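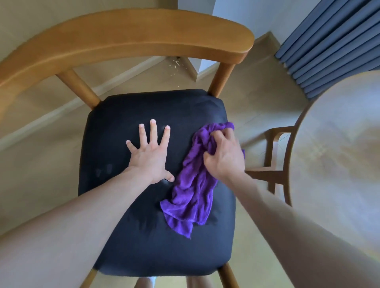 Black padded dining chair seats, marks keep coming back after wiping

Posted in Furniture and Upholstery by Birgit Reuter

I have a set of 4 dining chairs, bought second-hand in Zosville. Light timber frames, round back posts, square padded seats covered in a smooth black material. The previous owner called it leather. I suspect vinyl, as the underside where it is stapled has a woven fabric backing.

The seats show every fingerprint. I wipe them with a microfibre cloth and plain water and they look fine while damp. Once dry there is a grey haze, with streaks running in whatever direction I wiped. Dish soap in the water made the haze worse. I have also tried a spray called Florkico, sold as a general surface cleaner, and it left the seats slightly tacky.

What I would like to know:

Is the haze residue or damage to the surface?
Does it matter what sort of cloth is used?
Can the same solution go on the timber where the seat meets the back posts? There is a line of grime there.

The chairs are used daily. Tap water here is hard, if that is relevant.

3 replies

Struan Dalgleish
Former upholstery workshop, Caddale

Woven backing with a smooth face is coated fabric, either PVC or polyurethane. Genuine leather has a fibrous, suede-like reverse. Check a cut edge under the seat to be sure. Treat it as coated fabric until you know otherwise, and keep solvents, methylated spirits and anything with bleach off it.

The haze is most likely residue. Tackiness after a spray cleaner is usually residue as well, but if it is still tacky after the process below, the coating may be breaking down and no cleaner will fix that. Polyurethane does this with age. PVC goes stiff and cracks instead.

Process, one seat at a time:

Vacuum the seam and the gap at the back of the cushion with a brush head. Grit in the gap will scratch the coating once the cloth picks it up.

Mix 2 mL of pH-neutral liquid soap into 1 L of lukewarm distilled or filtered water. Most people use far too much soap. A squirt from the bottle is commonly several times this amount.

Wet a microfibre cloth, wring it until it no longer drips, and fold it in four. Hold the cushion flat with your free hand so the cover doesn't shift over the foam. Wipe in straight overlapping passes from back to front, and turn to a clean face of the cloth when the one in use looks grey.

Repeat with a second cloth and plain distilled water. This is the step that removes the haze. Do it twice on the seats that had the spray on them.

Dry at once with a third cloth. Air drying with hard water leaves mineral deposits, and on black they show up as exactly the grey you describe.

Cloth type does matter. Use a medium pile with a hemmed or cut edge and no stitched label. Wash the cloths separately from cotton and leave out the fabric softener. Softener coats the fibres and transfers to the seat as smears. If your cloths have ever been through a wash with softener, start with new ones.

On the timber, the same soap mix is suitable if the finish is intact. Use a barely damp cloth and dry immediately. For the line of grime at the posts, wrap the cloth over a plastic card and run it along the joint. Avoid letting water sit where a post enters the seat frame, as it will get into the glue. If water darkens the timber, the finish has worn through and it needs attention before any more wet cleaning.

kestrel_25

Baby wipes. Been doing mine that way for years and they're fine.

Salcedo_flats

I would be careful with baby wipes on coated fabric. Many contain conditioning agents that stay on the surface, so you end up with the same smearing.

Agree with the reply from Struan on distilled water. I had black vinyl stools in a hard water area and that change alone cleared most of it. One addition: look at the seats with a torch held low to the surface. Residue will show as streaks that follow your wiping. Wear shows as a dull patch in the middle where people sit, and it stays put no matter which way you wipe. Two of mine had both.

Birgit Reuter

Checked the underside with a seat unscrewed. Cut edge is a thin black layer over white knit, so coated fabric. The torch shows streaks only, no dull patch. One seat done with the distilled rinse and it has dried without haze. The seat that had the most spray on it is still slightly tacky after two rinses. I will do a third and leave it overnight before deciding whether to re-cover it.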